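Fluted sliding door cabinets, worth it for the bathroom stuff?

kharahap
Finally got my little countertop cabinet set up (July project, the only thing I finished in July!). It's the orangey wood kind with one shelf and two ribbed sliding doors, and it holds all the junk that used to live on the edge of the sink. With one side open you get everything on the left at a glance, tissues up top and the white tub below. The other tub is still out on the table because I can't decide where it goes.
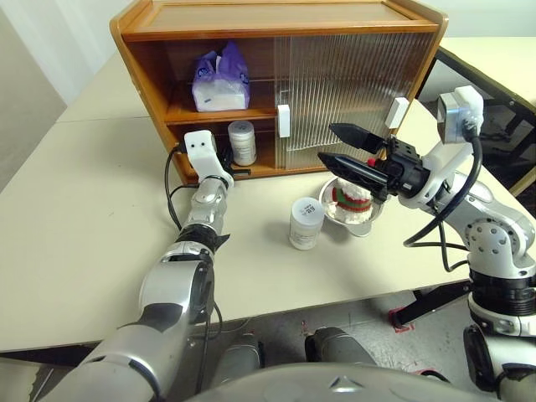
Left side open, tissues on the upper level

Question for the group: would you keep the ribbed doors or swap in clear ones? Vogler sells clear panels, but I kind of like the blur.

dclaeys
Clear. I had fluted doors on a Wetside unit for 4 years and I opened the wrong side every single morning. Also the grooves collect dust and you need an old toothbrush to get it out.

were_k
Disagree with Dirk. Clear doors mean you have to keep the inside tidy forever, and who's doing that? Ribbed all the way. A dry toothbrush once a month is not a hardship lol

kharahap
Ha, ok, so that's one each. I'm leaning toward keeping them, mostly for the looks. With both doors shut the tissue pack is just a purple-blue smudge over on the upper left, and I find that weirdly calming?

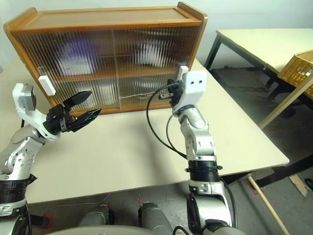 The finish is the other thing I go back and forth on. My sister thinks honey-orange wood is dated and wants me to stain it walnut, but then I'd have to mask off the doors and I'm lazy. The white handles do stand out against all that orange, so if I change anything it might be those first. Zestley has some wooden ones, 5 bucks each, but I don't know how you'd attach them to ribbed panels without gaps behind.

Liesbeth H
Do NOT stain it walnut!! Warm wood is lovely. For handles, get the thick foam tape, it squishes down into the grooves. Stuker makes one, it's by the picture hooks at my hardware store.

dclaeys
Foam tape on a bathroom door, good luck. Mine let go the first steamy week. Clear silicone and leave it overnight.

Liesbeth H
Mine's been up since before the baby, Dirk. Did you wipe the panel with alcohol first?

dclaeys
...no

were_k
There it is

arothe
Is the shelf adjustable? I need something for taller bottles and mine is fixed, drives me nuts.

kharahap
I haven't tried moving it. I'll take everything out tonight and check, I need to find room for that second tub anyway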